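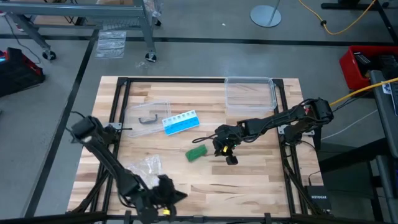

Speaker notes: Moisture movement in glued hardwood worktops

March. Notes by the Girkel technical desk

Slide 1. Opening
Running time is 25 minutes with questions at the end. Say early that the talk covers solid strip tops only. Veneered board behaves differently and has its own session at 3 in the main hall.

Slide 2. Why strips
Wood moves across the grain far more than along it. A wide single board cups as it dries. Narrow strips glued side by side share the movement out, and the top stays flatter. It still gets wider and narrower with the seasons. Pause here, as fitters often take "stable" to mean "fixed".

Slide 3. The Flitard trial
129 tops, all oiled on both faces, stored in an unheated shed and then moved to a heated room. Width was measured at both ends and in the middle. Show the chart without comment first. The steep part of the curve is the first weeks after the move.

Slide 4. Fixing
Slotted brackets at the back, round holes at the front. Screws snug, washers free to slide. Do not glue the top to the carcass. If asked about metal subframes: same rule, slot the holes across the grain.

Slide 5. Finish
Oil the underside and the end grain before fitting. Most returns at Öberg had a bare underside. Two thin coats beat one thick one. Wipe off the surplus after 20 minutes and lay the cloths out flat to dry outdoors, as oily cloths in a heap can catch fire.

Slide 6. Cut-outs
Seal the cut edge of a sink opening the same day. Keep 50 mm of timber at the front rail. Skip this slide if running late.

Slide 7. Questions
Likely one: does species matter? Yes, beech moves more than oak. The table is in the handout, page 3.

Related items
Storing worktops before fitting
Grerkemach shed readings, winter
Hard wax or oil: notes from the bench
Joining two tops at a corner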